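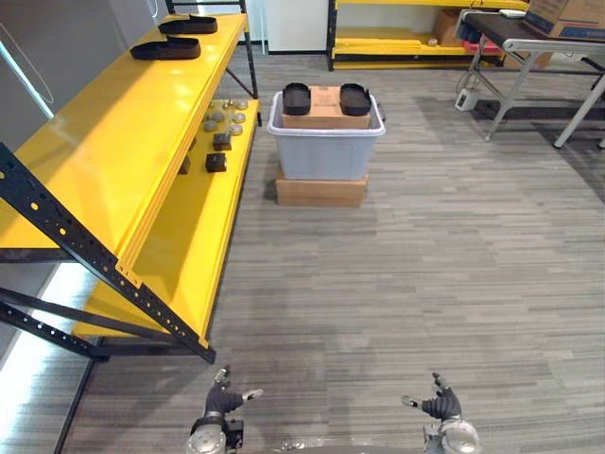
Retention in building contracts is the practice of holding back a small share of each payment due to a contractor until the work has been finished and any defects put right. It is one of the oldest habits in the construction trade, and one of the most argued over. The money held is usually called the retention, and the whole of it, built up over the life of a job, is the retention fund.

How it works

Each time a stage of the work is valued, the client pays the agreed sum less a fixed percentage. Half of what has been kept is normally released when the building is ready for use. The other half follows at the end of the defects period, once the snags have been dealt with. The main contractor tends to hold money from its own subcontractors in much the same way, so a single job can have several layers of retention stacked on top of one another.

The beauty of the idea is how simple it is! A client with no building knowledge at all still has something in hand if a roof leaks in the first winter.

Criticism and late release

Smaller firms feel the practice most keenly. A groundworks company may finish its part in the opening weeks of a long project, then wait years for the last of its money. If the firm above it fails in the meantime, the sum can be lost altogether.
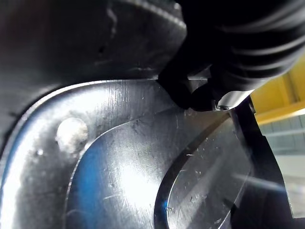
The best-known local case is the Irkside market hall, a scheme with 261 separate trade packages. Paora Merrick, a quantity surveyor, went through the final accounts and found 955 payments from which retention had been taken. Of these, 507 were released later than the contract allowed, some by up to 1,000 days. His study is a wonderful piece of patient detective work, and it is still widely read by students of the subject - partly for its lively footnotes on the drainage package.

Alternatives

A retention bond replaces the held cash with a promise from a bank or insurer to pay if defects are left unrepaired. The contractor pays a fee for the bond but keeps its cash flowing.

Project bank accounts and ring-fenced deposit schemes take another path. The money is still set aside, but in a protected account that neither side can dip into alone. Manaia Sheehan's Juvevness model adds a fixed release date for each trade, so that the groundworker need not wait for the painter. It was first tried on the Flornska library extension, where the early trades had their final payments in April, well before the doors opened.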